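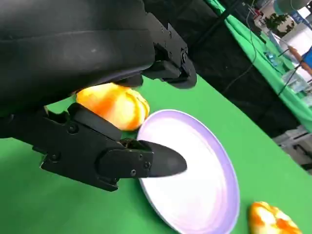

Which gripper should a small shop put on its first robot arm? The cheapest one that can hold your softest product without marking it, and you will only find out which one that is by borrowing several and trying them.

Such was the lesson of a gripper comparison held at the Damgate technical center on Friday, where four end effectors were given the same arm, the same table and the same chores, and where the most expensive of them spent a good part of the morning waiting for a firmware update.

The trial was organized by Gunvor Dahlgren, who runs the automation bench at Damgate and has grown tired, she said, of being asked for recommendations by people who have already bought something. Her visitors tend to arrive with a brochure and a payload figure. They seldom arrive with the thing they want picked up.

"I ask them what it has to hold and they tell me how many kilos," Dahlgren said. "A bag of salad does not weigh anything. Go and pick one up with a vise."

The setup was deliberately dull. Each gripper was bolted to the same arm and fitted with a small camera at the wrist, and each was asked to lift soft, lumpy items off a green tabletop and put them on a plate. The task sounds like something a toddler could manage, and several people said so, generally before they had watched a machine try it.

Two of the grippers came from Eklund, a two-finger parallel model and a jointed one that curls around whatever it meets. Sturitz sent a suction unit with a ring of bellows cups. The fourth, known as the Palau, was put together at Damgate from parts already on the shelf, and was entered mainly to give the others something to beat.

It did not entirely cooperate. Over 174 picks per gripper, the Palau dropped fewer items than the Sturitz, whose cups dislike anything bumpy and announced their displeasure with a loud hiss each time the seal broke. By mid-morning the people at the nearest bench had asked whether the hissing was part of the test. They were told that it was now.

The jointed Eklund was the steadiest of the four. Its fingers settled around an uneven shape without much instruction, and it let go cleanly, a talent that gets little space in the sales literature. A gripper that hangs on for half a second too long will set an item down and then knock it off the plate on the way out, and the parallel Eklund did so often enough that someone began to applaud.

In fairness to the parallel model, it was also the quickest to mount. One technician had it on the arm and moving in 20 minutes, coffee included. The Sturitz needed an air line, a regulator, a second regulator when the first one leaked, and a conversation about whose compressor it was.

Cameras were the other half of the day. Dahlgren had each gripper run once with the wrist camera alone and once with a fixed overhead camera added, expecting the second view to help. It helped the suction unit, which needs to know where the flat bits are. For the fingered grippers it made little difference, and on one run it made things worse, because the two cameras had been calibrated on different days and disagreed about where the table was. The arm took the average of the two opinions and closed politely on nothing.

The wrist view has troubles of its own. A big gripper fills a good share of its own picture, and the last stretch before contact, when the controller could most use a clear look, is when the fingers are most likely to be in the way. One visitor suggested transparent fingers. Dahlgren wrote this down, though she declined to say under what heading.

As for the controllers, the trial compared the arm's stock software with a force-limited version the Damgate bench has been tuning since May. The force-limited one squeezed until it felt resistance and then stopped, and was slower by enough that a production manager in the second row checked his watch. It also left the fewest marks. The stock software finished early and left dents, which prompted a debate over lunch about what "finished" means.

Nobody's product left with a clean sweep. The jointed Eklund won on drops and release, the parallel one on setup time, and the Sturitz on a late round with sealed flat packs, where it was so far ahead that its representative asked whether the earlier rounds might be described as a warm-up. The Palau won nothing, and its parts cost less than the case the Sturitz arrived in. Three visitors asked for the drawings.

Some 55 people came through during the day, most of them from food packing firms and small workshops within driving distance. A fair number had brought their own items in bags and boxes, as the invitation had asked, and the last hour was given over to them. The results were mixed and occasionally messy. A baker's soft rolls survived the jointed gripper and did not survive the stock controller. A set of rubber seals stuck to the fingertips and had to be peeled off by hand – a job for which no automated solution was proposed.

Dahlgren plans to repeat the comparison with a longer run of 2000 picks, left going overnight, to see which fingertips wear out first. Her own money is on the suction cups. The Sturitz representative, asked for a comment, said he looked forward to it and that he would be bringing his own regulator.

The full pick-by-pick results, including the runs in which the arm gripped nothing at all, can be had from the Damgate front desk. Shops that want a place at the next session are asked to send a sample of their product in advance, and to leave the brochure at home.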